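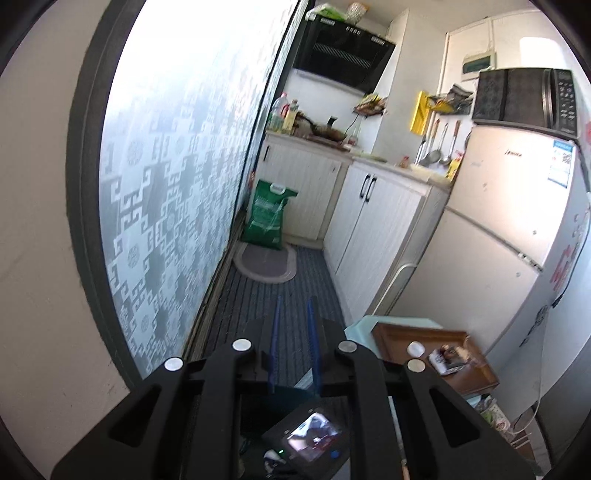 Narrow kitchen, patterned glass door: keep it or swap it?

Posted in: Small Kitchens

galleyghost
Hi all! Long-time reader, first real thread. We moved in at the start of August and I am already completely in love with this kitchen, tiny as it is. It's a narrow one with a frosted glass door down one side, and the glass has a pattern of interlocking key shapes with round medallions. When the light comes through it the top goes almost pure white and the lower part turns a pale blue-gray. I could stand there with my coffee for an hour!

Cabinets, the refrigerator and a small table are all on the other side. The floor has a dark blue-gray striped runner, with an oval mat at the far end in front of the whitish wood-grain cabinet. That's also where the big green sack has been living, leaning on the cabinet, and I'd love to find it a proper home.

So, two questions. Would you keep the door? My sister says it makes the place look dated and I should put in plain clear glass. And what do people do with big sacks in a kitchen with no pantry?

mortar_and_pestle
KEEP THE DOOR. I mean it. We had something similar in our last place (medallions too, only smaller) and the people who bought it ripped it out in the first month. I still think about it.

Urkivitz_fan
Keep it, yes, but clean the track! Those floor tracks under the glass collect everything. I use an old toothbrush and the thin nozzle on the vacuum, then a damp cloth wrapped around a butter knife. Mine went from gritty to gliding in ten minutes.

pelmet
I'm going to disagree with the crowd. I like patterned glass in a hallway, but in a narrow kitchen I'd want something calmer. You've got the key pattern, the medallions and then stripes running down the floor. That's a lot going on in a small space. Clear glass would make it feel wider too.

galleyghost
Fair point about the stripes! I do like that they run lengthwise though, it pulls your eye down to the end of the room. Would you change the runner before the door?

pelmet
If the door stays, then yes, I'd go plain on the floor. Same dark blue-gray, no ribs. You'd still hide the crumbs.

mortar_and_pestle
Clear glass means everyone sees your dishes, pelmet. Frosted is a gift to people who cook like me.

pelmet
Ha, OK, you have me there.

Yaryna Nazarenko
Hello from another narrow kitchen — mine is 7 feet long and I adore it. On the sack question: I had the same trouble with rice, which I buy big. What worked was a Gornari bin on wheels that slides under the table. I open the sack, pour the lot in and fold the bag away. If your small table has clear space underneath, measure there first. Don't forget the height of the lid when it's open, I got that wrong and had to drag the thing out every single time I made dinner.

galleyghost
Ooh, under the table! I hadn't even thought about it. Going to measure tonight.

Urkivitz_fan
Bins are great but I'd go smaller. I split a big bag into 4 tubs with screw lids and they fit in a base cabinet. Ondieki makes a square one that doesn't waste the corners. One big bin is heavy to shift when you want to mop.

Yaryna Nazarenko
Mine has wheels :) One push with my foot.

Urkivitz_fan
Wheels on a ribbed runner though?

Yaryna Nazarenko
Okay, that is a good question. Mine is on bare floor. You might have to stop the runner short of the table.

tinpot77
Coming in for the door. I priced plain replacement glass for ours last year and the quote was $737 before fitting. Ours was a wide one, so yours may be less, but for that money I bought a decent stove and kept the old glass. No regrets at all. For scuffs on the wall beside it I like a melamine sponge, very light pressure, test a low spot first. On flat paint it can leave a shiny patch.

galleyghost
We do have faint scuffs on the beige wall, mostly down low, so I'll try that. And I've forwarded the quote to my sister!

pelmet
I'd still get a price for yours, sizes vary so much. But I'll admit $737 buys a lot of runner.

mortar_and_pestle
Please come back with the table measurement!

galleyghost
19 inches clear under the table! Yaryna, how tall is yours with the lid up?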